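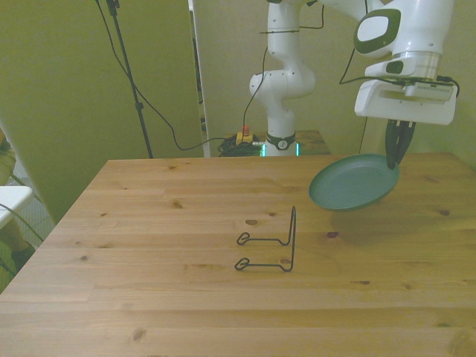 Despina wanted to know why we were still scoring every try by hand, and whether anyone would ever read the scores. She had the logbook open at my page and was running her finger down the column. Kastriot told her that Mr Stojanović reads them, or says he does, and that the marks for the project come partly from the book. She said fine, but then somebody should agree what a two means, as hers and mine were plainly not the same.

She was right about that. I have been giving a two when the plate goes into the rack but leans. She gives a two only when it stands up by itself and the gripper lets go cleanly. So the 18 tries I did before lunch and the ones she did last week can't be put in one table. We spent most of an hour on this. In the end Noemí wrote the rules on a sheet and taped it inside the front cover. Nought for no grip, one for a grip and a drop, two for in the rack but leaning, three for standing. I have to go back through March and change mine where I wrote enough to tell. Where I didn't, they get a question mark.

I got in at half past eight and the room was cold. Sunita already had the arm switched on and was doing the joint checks. I did the stop button test, signed for it, and then we homed it twice, as the first time the elbow went a bit further than I liked. The second time was fine. Sunita thinks it is only slow to settle in the mornings. I wrote it down anyway.

The job for this term is the dish rack task. Every group at Corkcombe has the same one and we meet the other schools at the end of it. You pick up a plate from the table, turn it, and stand it in the rack. It sounds like nothing. The cups were much easier for us, and I think we all got a bit pleased with ourselves over the cups.

The total for our group is now 1,250 recorded tries. Brunner's group have 1,701, which Kastriot brought back from the corridor as if it were a death in the family. Damir (we are allowed to call him that after four o'clock) said the number doesn't matter much if half of them are the same try over again. He wants us to move the plate to new starting places and to turn the rack a little every few goes. I had been putting it back in the same spot each time without thinking. I felt rather stupid, though he didn't say it was me.
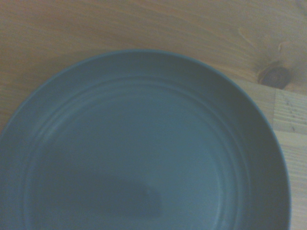

My part after lunch was the plate finder. It has to say where the middle of the plate is and how far out the rim goes, and the arm uses that to choose where to close the fingers. I had it working well on the white test card, but on the real table it was poor. Noemí and I went through the wrist pictures one at a time with the guesses drawn over them. With a plate like this, with rings running round inside the rim, there are several edges to choose from, and my code takes whichever is strongest. Sometimes that is the outside edge and sometimes it is one of the rings, and then the fingers are told to go too far in. The big dark knot just past the rim doesn't help either, as it gets picked up as a blob and drags the centre towards it. Noemí's idea was to throw out anything that doesn't fit on a circle. I tried that and the knot went away. The rings did not, being circles themselves.

So tomorrow I will try keeping all the circles it finds that share a centre and then taking the largest. Kastriot says just ask for the biggest one and be done. I said that would go wrong as soon as part of the plate is out of view, and he said then move the camera back. We left it there. Sunita thinks he may have a point about starting from higher up, so she is going to save a few pictures from there for me to run it on.

Other things. The Vundideo licence runs out at the end of the month and Damir has to ask the office for it. Despina has taken over the poster and wants 14 lines from each of us on what we did, in proper sentences. The Dolluta box still hasn't come, so we have no spare finger pads.

I stayed until ten past five to back everything up – the copy failed once, on the long files, and went through on the second go. Sunita shut the arm down and I signed the sheet. Missed the early bus. Soup for tea, then changed the March scores as far as the twelfth page. Nine question marks up to now.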